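Soft-grip method claims fewer squashed vegetables, but the test was a small one

A team at the robotics firm Bendach says it has found a cheaper way to teach a two-jawed gripper how hard to squeeze. The claim is a bold one, and the evidence behind it so far is one bench, one arm and a fairly short list of objects.

The method, which the group calls Clular, does away with pressure sensors in the jaws. It relies on a small camera mounted near the gripper, which watches how the surface of an object changes as the jaws close. When creases deepen or an edge starts to bulge, the software eases off. Bendach says this can be learned from 632 recorded grasps, a modest number by the standards of the field, where training sets often run far larger.

In a paper put online in November, lead author Cecilia Kwofie and her colleagues report that the trained system picked up and moved an object without visible damage in 68 per cent of 200 trials. The same arm closing with a fixed force, with no camera feedback at all, did noticeably worse on soft items and slightly better on hard ones.

That last point gets a single sentence in the paper and deserves more. A gripper that handles soft things well but drops hard ones is of limited use in a packing shed, where both arrive on the same belt. Kwofie puts the drops down to the software being too timid, and says a later version will be tuned to hold on. No figures for that version have been released.

There is also the question of what counts as damage. The trials were scored by eye, by members of the same team that built the system. A bruise that shows up the next morning would have been marked as a success. Afia Ametepe, a co-author, accepts that the scoring was rough and says the group plans to keep produce overnight in future rounds.

The objects were a mix of real vegetables and soft stand-ins, handled on a table top, one at a time and with plenty of space between them. Crowded bins were left out, as was anything wet or in a bag. 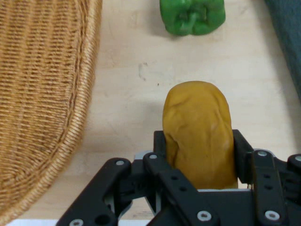

Benedek Fülöp has read the paper and is not convinced that the camera is doing the work. He points out that the soft items were mostly pale or brightly coloured, with folds that stand out well under a lamp, and asks what happens with something dark and smooth such as an aubergine. He would also like to see the same arm run with a basic force limit on the motor, a common and inexpensive trick, before anyone says that watching creases is the better idea.

It is a fair request. The comparison in the paper is with a gripper that closes to the same force whatever it meets, and few people working with fresh produce would set one up like that. Beating it shows that some feedback is better than none, which was already well known. Whether this kind of feedback is worth having is left open.

The cost argument holds up rather better. Sensors in the jaws wear out and have to be replaced, and a camera kept clear of the contact point should last longer. Bendach has not published a price, though, and its running costs leave out the computer needed to process the pictures quickly enough. According to the paper the arm pauses briefly during each grasp while the software makes up its mind. On a bench that hardly matters. On a line it would add up.

Two other firms are named as partners. Imhof supplied the arm, and Urora, a produce packer, is said to be interested in a trial at one of its sites. Consuelo Medrano of Urora would confirm only that talks had taken place and that nothing had been signed.

The group has promised to share its recordings, which would let others check the scoring for themselves. At the time of writing, 20 sample clips were available for download, all of them successful grasps. Kwofie says the failures will follow once they have been labelled – no date has been given.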